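Akell Meadow Roll-Out Mat: a sceptical look

Reviewed by Denise Blackburn

I should say at the start that I don't trust anything sold as "wipe clean". I have owned wipe clean tablecloths, wipe clean wallpaper and one wipe clean lampshade, and I've scrubbed all of them. So when Akell brought out a printed mat for worktops and craft corners and used those two words four times on the packet, I was never going to be an easy customer.

The pattern is called Meadow. You get roses, leaves and butterflies on a cream background, and you either like that sort of thing or you don't. My sister-in-law does. I would have picked plain grey, but Akell doesn't make a plain grey. The mat comes rolled in a tube, 90 cm wide, and it wanted to stay rolled. I left it under a pile of encyclopaedias for two nights and the corners still had opinions.

My first grumble is the colour. Cream is a daft choice for anything that is going to be worked on. Every speck shows. The roses are rather faint as well, so if you were hoping a busy print would hide a multitude of sins, this one won't.

My second is the surface, and it's the one that matters. The print sits on top, and a printed top layer has to put up with whatever gets dragged over it.
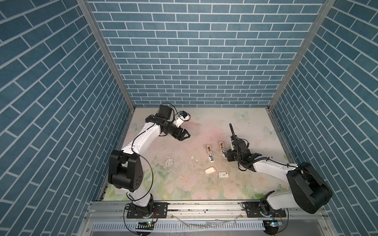 The Meadow pattern against blue brick panels, with the scuffed white patch left of centre and the pink mark across the middle.

The leaflet says to use a damp cloth and nothing stronger. I tried that on a blob of beetroot juice at home and got most of it up, with a pink shadow left behind. Washing-up liquid took the shadow down a bit further. A cream cleaner would probably have shifted the rest, but the leaflet warns it may lift the print, and once a bit of print has flaked off there's no putting it back. Crumbs do brush off easily, I'll give it that.

As for the brick panels, those are Clovel's and sold separately. I rather like the slate blue with the thin white lines. It's a pattern of bricks and won't fool anybody, but it looks tidy, and next to the roses it looks a bit odd. If you are buying both, I would pick one pattern and leave the other plain.

Beverley Penrose at Cheetham, where I bought mine, told me they will swap a mat if the print lifts in the first 80 days. Ask for that in writing. The packet itself promises only "lasting colour", without saying how long.

Would I buy it again? For a shelf, or under a sewing box, perhaps. For paint, food or anything with a hard edge, no. An offcut of plain vinyl flooring does the same job and you won't mind when it gets marked.

Good: brushes down quickly, cheerful if you like flowers.
Bad: pale background, print on the surface, curls at the corners.

Two stars out of five.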